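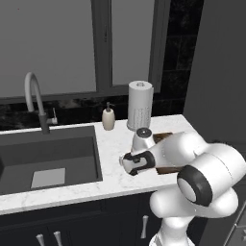
Gruline是做什么的？

我们为住宅厨房加工和安装石材台面、挡水板和窗台板，也承接旧台面的修补与翻新。

关于我们

Gruline的工厂和展厅都在Umbridge，两处相距5公里。工厂占地4,000平方米，分为荒料板存放区、切割区、磨边区和成品区。展厅较小，主要用来给客户看样板和确认图纸。

公司最早只做窗台板和门槛石，客户多为本地的装修队。后来不少装修队问我们能不能连厨房台面一起做，我们添置了桥切机和水刀，业务重心也就慢慢转到了厨房。现在窗台板仍然接单，多数是和台面一起订的。

我们加工的材料

天然大理石、花岗岩、石英石和岩板都可以加工。展厅目前陈列546块样板，每块背面贴有标签，写明材料种类、厚度、表面处理方式和是否有现货。天然石材每一批的纹路和底色都有差别，样板只能作参考。选用大理石的客户，我们会请您到工厂看大板，在板面上标出取料位置后再下料。

大理石比较容易吸色，遇到柠檬汁、醋一类的东西会留下痕迹。做饭多、又不想经常打理的家庭，我们一般建议选石英石或花岗岩。如果仍然偏爱大理石，可以做哑光面，日常的划痕和酸蚀痕迹会不那么显眼。

从测量到安装

测量在橱柜地柜安装完毕、调平之后进行。测量员上门时，请把水槽和灶具的型号准备好，最好实物已经到家。开孔尺寸以实物为准，厂家图纸和实物偶尔会差几毫米。

图纸经客户签字后进入加工。常规台面的加工周期为两周，带拼花或异形磨边的另行约定。每年10月订单比较集中，排期会延长，需要赶在年底前入住的客户请尽早联系。

安装通常在一天内完成。接缝位置会事先在图纸上标出，一般避开水槽和灶具开孔。打胶之后24小时内请不要用水，也不要在台面上放重物。老房子没有电梯的，请在测量时告诉我们楼层和楼梯转角的宽度，过长的板材可能需要分段。

修补与翻新

崩边、裂缝、失去光泽的旧台面，多数可以在现场处理。请先发几张照片给我们，注明材料和使用年限。照片看不清楚的，我们会安排上门查看，Umbridge市区内不收上门费。裂缝贯穿整块台面的，修补后仍会留有细线，这一点我们会在报价单上写明。

相关品牌

Jang是我们的边角料系列，用切割剩余的石料制作砧板、托盘和小茶几台面，在展厅出售，数量随每月的余料而定，不接受预订。Privenico是我们自己配制的石材养护剂，分清洁剂和防护剂两种。新装台面随单附送一瓶清洁剂，防护剂需另外购买。

质保

台面安装质保为5年，包括接缝开裂、挡水板脱落和台下盆松动。高温锅具直接放置造成的开裂、重物砸落造成的破损不在质保范围内，但可以按修补业务报价处理。报修时请提供合同编号，编号印在签字图纸的右下角。

参观展厅

展厅周二至周日开放，周一休息。看样板不需要预约，到工厂看大板请提前2天联系，我们要安排行车把板材吊出来。门前可以停车，货车请从后门进入。

本页内容更新于2025-04-17。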